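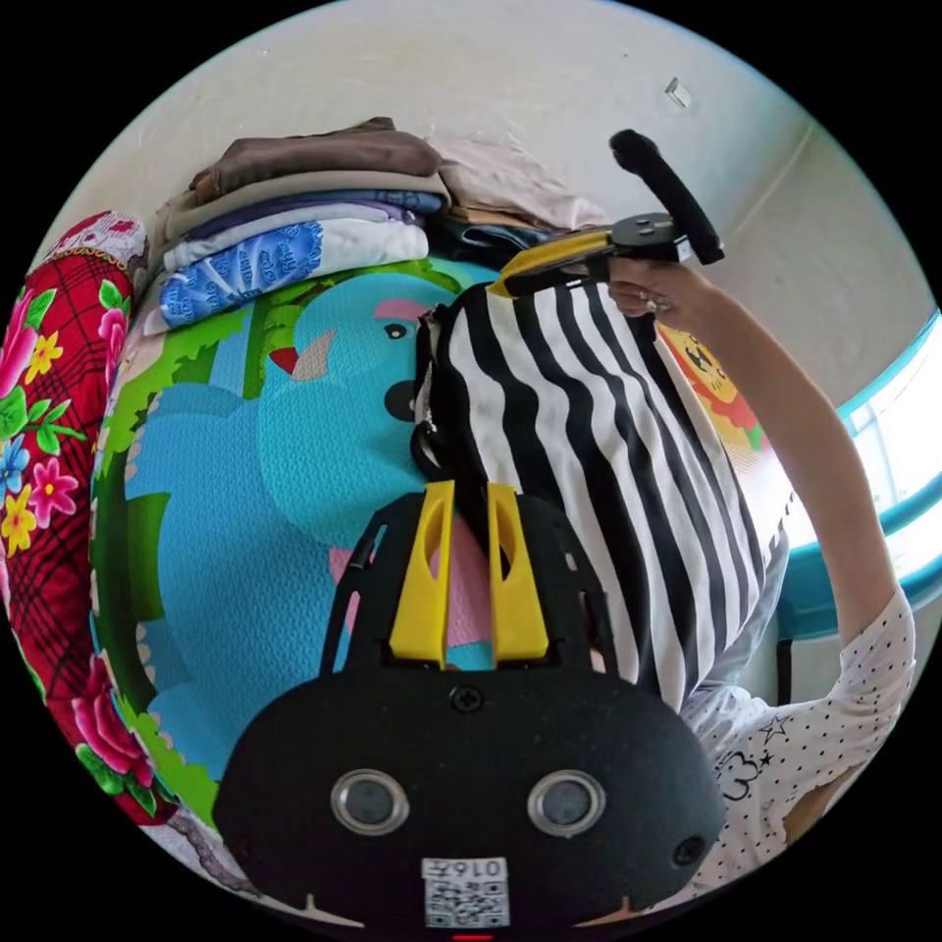
Why Do Your Ears Pop on a Plane?

The first time I flew, I was seven, and I was sure my head was going to burst. We were going from Gristville to Okavberg to see my aunt Lucyna, and as soon as the plane started coming down, my ears went all thick and woolly. Mom was talking to me and it sounded like she was under a pillow. Then, POP! I could hear everything again, including my brother asking for more pretzels.

So what was going on in there?

Let's start with air. Air has weight, even though you can't feel it. There are miles and miles of it stacked up above your head right now, and all that air squeezes on you a little. We call that squeeze air pressure. Down on the ground there's a lot of air on top of you, so you get a big squeeze. High up in the sky there's less air above, so the squeeze is smaller.

Now for your ear. Inside it is a thin bit of skin called the eardrum, stretched tight like the top of a real drum. Behind it is a tiny space filled with air. Most of the time the air behind the eardrum pushes just as hard as the air outside, and you don't notice a thing.

But when a plane climbs, the pressure in the cabin drops. The air trapped behind your eardrum is still pushing at ground strength, so the eardrum bulges out a teeny bit. When the plane comes down it goes the other way and the eardrum gets pushed in. A stretched eardrum can't wiggle very well, and wiggling is how it picks up sound. That's the woolly feeling!

Luckily you have a secret tunnel. It runs from behind each eardrum to the back of your nose, and it has a great name: the Eustachian tube (say it "you-STAY-shun"). It's usually shut. When you swallow or yawn it opens for a moment, air whooshes through, and the two sides match again. Pop!

Things to try on your next flight:
Suck on a candy or sip some water while the plane is going down.
Do the biggest, silliest yawn you can.
Wiggle your jaw like a cow eating grass.
Stay awake for the landing (we swallow less when we're asleep).

Babies can't do cow jaws, so they often get a bottle to drink instead. And if you have a bad cold, tell a grown-up before you fly. A stuffy nose can block the tunnel and make your ears really hurt.

You don't even need a plane for this one. My ears pop in the elevator at my uncle's office, and on the steep road down into Fulden, every single time. Do yours pop anywhere funny?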